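Pondent
Open positions
Part-time, on site

Demonstration operators for robot learning (Harnholm workshop)

Pondent is looking for people who will teach robot arms by showing them. We are a small company in Harnholm, and our work is to collect examples of handling tasks, from which a learning system later learns to do the same tasks alone. We have now places for new operators, starting in August.

You do not need to be an engineer. Among our present operators are a former baker, two students and a person who repaired sewing machines for many years. What they have in common is that they can repeat a movement many times and still pay attention to it.

What you will do

You sit or stand at a station and guide the arm with a hand controller. The arm has a gripper with two fingers and a small camera at the wrist. You perform one short task, for example to take hold of a part, turn it and lay it down in another place. Then you put everything back and perform it again. One such performance we call an episode. A good episode takes less than 40 seconds, but we prefer a calm slow one to a quick one with a jerk in it.

After each episode you mark on the screen whether it was good, doubtful or failed. Please do not be afraid of the failed ones. We keep them in a separate folder and they are useful to us, if they are marked correctly. An episode which is marked as good and is not good makes us much more trouble.

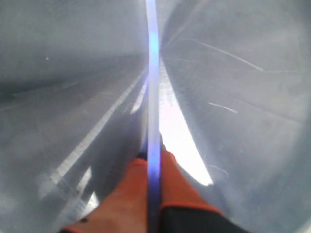
A part of the work is looking through recordings from the wrist camera. You look at the episodes of another operator and note the moment when the fingers close, the moment when they open, and any place where the view is too bright or too narrow to judge. Most people find this tiring in the first week. For this reason nobody reviews longer than one hour without changing to another station.

The task set we call Issa has at present 213 tasks. Each new operator begins with the easiest of them, and gets harder ones when the reviewers are satisfied.

What we ask from you

You are at least 18 years old and allowed to work in the country.
You have steady hands and see well enough to read small print, with or without glasses.
You can follow written instructions in English. Your spoken English does not have to be perfect; mine is also not.
You can come at least two half days per week. Shifts are from 8:30 to 12:30 and from 13:00 to 17:00.
You tell us when something went wrong with the equipment, also when it was your own mistake.

Experience with video games, crafts or music instruments is welcome but we do not require it. Left-handed persons are very welcome, we have too few of them.

What we offer

Training is three half days and is paid the same as normal work. The pay is by the hour and never by the number of episodes. We tried it by number in the beginning at our other workshop in Branby, and the quality became worse very fast.

The contract is for 330 hours, which you can spread over the months as it suits your studies or your family. It can be renewed one time. There is a break room with a kitchen, and the bus stops in front of the door. Travel costs between Branby and Harnholm are paid by us if we ask you to change the workshop for a day.

Data and privacy

The cameras at the stations are directed at the work and not at you, but your hands or sleeves may be seen in some recordings. You sign a form about this before the first shift. Your name is not stored together with the episodes.

How to apply

Please send a short letter, half a page is enough, with the days on which you can come. A photograph or school certificates are not necessary. Tell us about one thing that you do with your hands and do well.

We invite suitable persons to a trial of 60 minutes at a station. Trials take place every Monday in the afternoon, and you get an answer within the same week.

Letters and questions to: Montri Nuchit, operator training, Pondent, Harnholm workshop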